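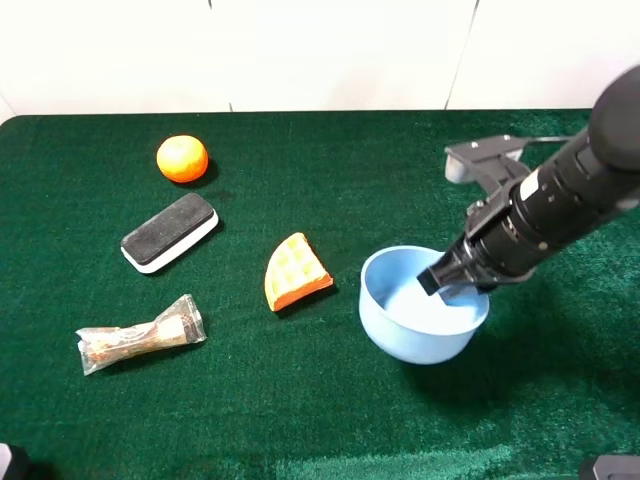
09/05/2026 – Rokville bench, felt top

Green felt went on the long table in August and has not been brushed properly since. Nap now lies in two directions, with dark mottling toward the right side and the near edge. Not wear, as far as I can tell by hand. Brushed a test strip 20 cm wide, 4 passes, same direction. Improved but still uneven.

Loose items on the felt today: orange, whiteboard eraser (stored pad up, keep it that way – the pad sheds when dragged), wrapped snack stick, blue bowl, waffle piece, candy package. Food stays in its wrappers on this surface. Crumbs do not come out of the Puvar cloth without the vacuum.

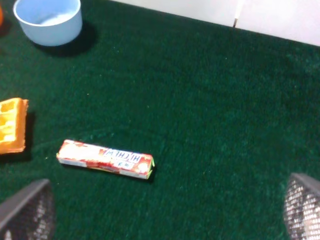
Bowl, waffle piece and red-and-white package on the felt. Some light specks are lint.

Lint roller before next layout, then a second strip at 38 cm. Ask Ouali for the price of a replacement length, same green. Wall panels need nothing.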